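Reading the Water, Session 5: Wind, Swell and Picking Your Spot

Last updated: January
14 shares | 9 comments

Okay, so last session we got through rigging and I promised we'd finally talk about the sea itself. These notes cover what I said in class plus a few bits I forgot (the tide part mostly, sorry!). Bring them to the beach if you like, but put them in a zip bag first.

Where swell comes from

Wind blows over water and makes waves. You knew that. What matters for us is how hard it blows, how long it keeps blowing, and how much open water it has to work with. That last one is called fetch, and you'll hear me say it a lot. A strong wind over a small bay gives you short, steep, annoying chop. The same wind over a big stretch of ocean gives you something you'd want to ride.

Once the waves leave the windy area they sort themselves out. The long ones travel faster and get ahead of the short ones, so the first sign of a distant storm is often a few small-looking lines with a long gap between them. Don't be fooled by the height! A low swell with a long period carries a lot of energy, and it stands up a good deal when it hits shallow water.

Period, and why I nag about it

Period is the time between one crest and the next. Write it down every time you check a forecast, right beside the height. At 5 seconds you're looking at local wind chop, which is fine for practicing jibes and not much else. At 9 seconds things start to line up and you get room to turn between waves. Longer than that and I want you to sit on the sand and watch a full set come through before you even carry your board down.

How long should you watch? My rule for this course is ten minutes for chop and twice that for anything with real period, because the big sets can be a long way apart and they love to show up just after you've launched.
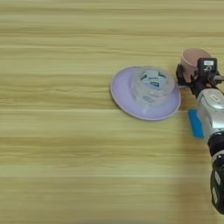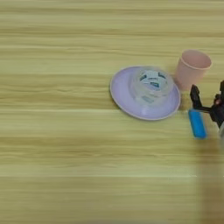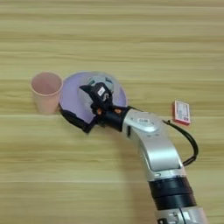

Photos: Tabletop, with plate and cups.

Wind direction at the beach

Stand facing the water and feel where the wind hits you. Square in the face is onshore. On your back is offshore. On one shoulder is side-shore, and that's what we want for nearly everything in this course.

Onshore wind pushes you back to the beach, which sounds nice and safe until you try to get out through the break with no power and no angle. Offshore makes the waves look gorgeous and groomed, and it'll also carry you away from land if something snaps. We don't sail in offshore wind on this course, and that includes the people who tell me they've done it loads of times. Side-onshore is the friendly one for learners. You can get out, you can get in, and a broken mast means a walk along the sand instead of a call to the coast guard.

Two spots, compared

I used Sturnau and Trarnstead in class, so let me go over them again. Sturnau faces the open ocean and picks up everything going. There's a rip at the north end that runs harder on a dropping tide, and the shore break can fold a mast in half (mine, twice, same winter). Trarnstead is tucked behind a headland, so the swell has to bend around the corner to get in and loses size along the way. On a day when Sturnau is a washing machine, Trarnstead can be waist high and lovely. The catch is that the headland blocks wind too, and you get a dead patch close to shore where you'll be swimming your gear out. Aim for the gap past the second set of rocks.

A bit on tides

At low tide a sandbar may be shallow enough to catch your fin, and the waves break farther out and steeper. At high tide they may not break until they're nearly on the beach. Mid-tide coming in is my favorite for a first wave session at either spot. Look up the times the night before and write them on your hand!

Homework

Pick one beach you can get to. Visit it at two different tides and spend 60 minutes there each time without sailing. Sketch where the waves break, where the water runs back out, and where you'd come in if your boom broke. Rough sketches are fine, mine look like spilled noodles. Then note the forecast height, period and wind direction next to what you saw, and we'll compare in class.

Next session is launching and landing in shore break. Wear boots if you have them.

Related items
Session 4: Rigging for Waves
Session 6: Launching and Landing in Shore Break
Choosing a Smaller Sail Than You Think You Need
Rips at Sturnau: A Sketch Map
What to Keep in Your Repair Bag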